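Demande d'assistance – Service après-vente Okard
Objet : fermeture à glissière du compartiment principal, sac à dos enfant rose
Statut : en attente de pièce
Suivi : Mei-kuen Fung, atelier textile

Description du problème par le client
Le curseur du compartiment principal se bloque à mi-parcours lorsque l'on referme le sac. L'anomalie est apparue en novembre, après un passage en machine à 800 tours par minute. Le client indique que les poches frontales ferment normalement. Il souhaite une réparation et refuse l'échange, le coloris n'étant plus au catalogue.

Première réponse du service
Nous accusons réception de votre demande. Avant tout envoi à l'atelier, nous vous prions de bien vouloir vider le sac, le poser à plat sur le dos, ouvrir entièrement le compartiment principal et rabattre le pan vers le haut. Les dents doivent ensuite être brossées à sec sur toute la longueur de la glissière. L'usage d'huile ou de savon est à proscrire.

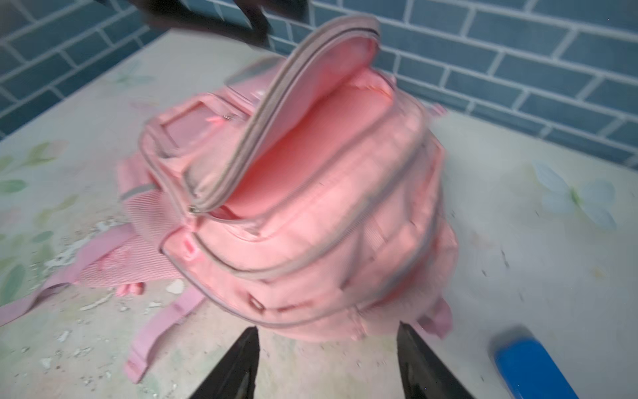 Après brossage, le curseur doit être ramené lentement jusqu'à l'extrémité, sans forcer dans l'arrondi. L'opération est à répéter cinq fois. Si le blocage persiste au même endroit, le défaut provient du curseur et relève de l'atelier.

Retour du client
Brossage effectué à 14 h. Le blocage persiste au sommet de l'arrondi. La doublure ne se prend pas dans les dents.

Décision de l'atelier
Le remplacement du curseur est accepté au titre de la garantie. La pièce a été commandée auprès de notre fournisseur Groken – modèle à tirette métallique. La glissière d'origine sera conservée si son ruban n'est pas déformé.

Consignes d'expédition
Le sac doit être expédié vide, compartiment ouvert, bretelles repliées à l'intérieur. Le poids du colis ne doit pas dépasser 800 g, emballage compris. Le numéro de dossier est à reporter sur le bordereau. Les frais de retour sont pris en charge par Okard.

Le dossier sera mis à jour à réception du colis.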